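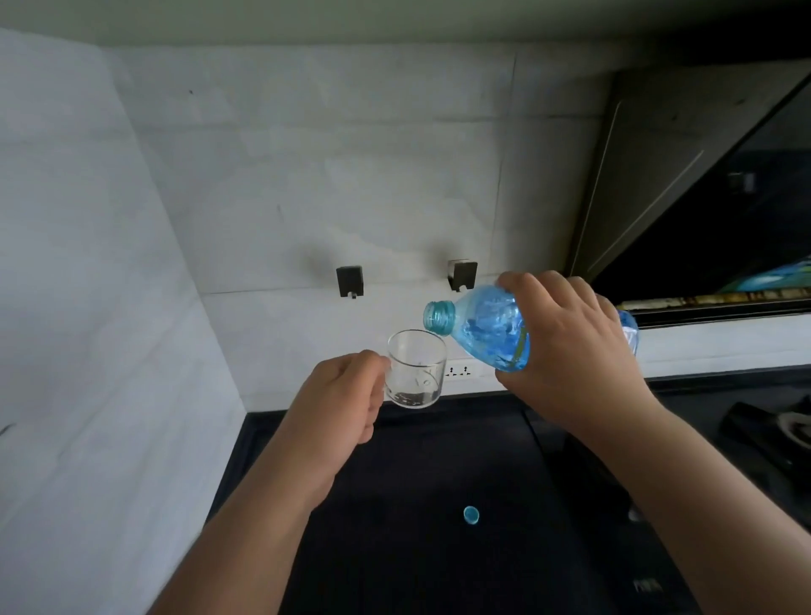
Should a town keep its public library open on Sunday, even when few people come? My answer is that it should, and I would keep the Sunday hours before almost any other hours of the week.

I live in Murkmont, a town with one library, two bakeries and a bus that stops running early. I came here from another country nine years ago, and English is my third language, so the reader must forgive me if I say some things too simply. In February the town council published its plan to close the library on Sunday. The plan is four pages long. I have read it three times, with a dictionary for the first reading, and I still do not find in it the question that I think is the most important one, which is who comes on that day.

The plan gives one figure for visits. On an average Sunday the library receives 67 visitors, and on an average weekday it receives 250. From this the writers conclude that Sunday is the weak day. I understand how they arrive at this. But the library on Ackermann Street is open ten hours on a weekday and only four hours on Sunday, from noon until four o'clock. If you divide, you get 25 visitors an hour on a weekday and almost 17 on Sunday. It is less, I agree. It is not so much less that a building must be locked.

I do not want to win my argument by dividing, however. Suppose the Sunday number were half of what it is. I would still write this essay.

In the years when I worked in the laundry of the hospital in Clomness, my shift began at six in the morning and the bus home brought me to Murkmont at a time when the library was already preparing to close. On Saturday I slept and bought food. Sunday was the only day on which I could sit at a table that was not my kitchen table, with a grammar book which I could not afford to buy, and with people near me who were also reading. I did not speak with them. It was enough to hear pages turn and chairs move in the language I was trying to learn. I believe that I learned English in that room more than in the evening course for which I paid.

A person who works at a desk from nine to five, and who owns a car, can reach the library on almost any day. For this person the Sunday hours are pleasant and nothing more. For the person who cleans, who carries, who cares for someone's mother, they may be the only hours. When we count both as one visitor, the table in the plan makes them look equal, but what is taken away from them is not equal.

The plan proposes that people should use the electronic lending system, Finivside, on the day when the doors are closed. I have used Finivside and I have nothing bad to say about it. It is good for novels. It does not give you a table or a warm room, and it does not give you the woman at the desk who looks at the form you have received from the tax office and shows you where to sign. Also it supposes that you have a quiet home. Many homes on a Sunday are the loudest place in the whole town. 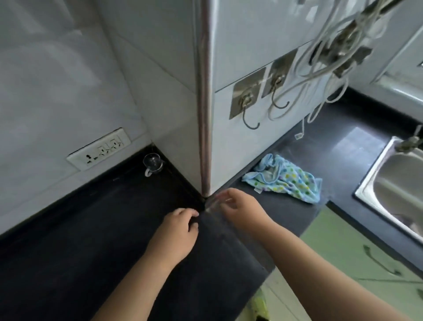 Sunday work at home, close to the corner of the kitchen counter.

There is a second argument in the plan, that employees deserve a free Sunday like everybody else. This one I take more seriously. I have worked many Sundays and I know what they cost. My own children learned to eat lunch without me. If the library can be open on Sunday only by pressing the same few tired people to come every week, then I would not defend it with such a good conscience. But the plan does not say that the staff were asked. It could be that some would prefer Sunday and have Monday free instead, as I did for two years when it helped me to go to the dentist and the bank. It could also be that they would want higher pay for that day, and then the town should pay it.

How much money are we discussing? According to the plan, closing on Sunday will save the town $1,111 a month. I was surprised that it was such an exact number. I do not say it is nothing. I only ask that it be put next to the other numbers in the budget, for example the new lamps along the golf road, which I have never seen anybody walk on after dark.

If hours must be cut, let them cut Tuesday morning, or Wednesday morning. I know these mornings well now that I am retired. I am one of the people who come then, with my coffee in my bag, and we are mostly people who could come in the afternoon without any trouble. We would complain for a month and then we would change our habits. The laundry worker cannot change hers, as the hospital decides them for her.

The council will vote at its next meeting, at seven in the evening. I note that this is also an hour when many of the Sunday readers are on the bus or already asleep. I will be there, and I have asked to speak for three minutes, which in my English means about half of this page.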